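Gruron Play Resources
Progress report to the Nasution Fund
17/06/2019
Prepared by Yung-ching Sin

Grant and spending

The award for this period was £2455. We have spent £1686 of it, mostly on building bricks and on the surfaces and wall coverings for the play corners. A further £400 is committed to storage tubs, ordered from Skasteck and not yet delivered. Receipts are attached separately.

Work done

Sorting the donated bricks took longer than planned. Several boxes came in mixed with parts from other sets, and these had to be picked out by hand before anything could be washed. The bricks are now clean and bagged by size. Odd pieces have been kept back for the Tovia sessions, where the older children like them.

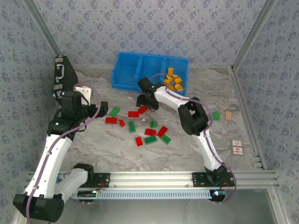 We looked at plain and patterned wallpaper for the corners and chose a pale one with a small blue floral print. For the floor we went with a light marble pattern. Both wipe down easily. Loose bricks do slide more than they did on the old carpet tiles, so we may add a mat for the youngest group.

Still to do

The tubs need labels once they arrive. Two of the older tables have wobbly legs and should be repaired before the autumn sessions start. We also want to write a short sorting guide for helpers.

The next report will follow in November, with final figures.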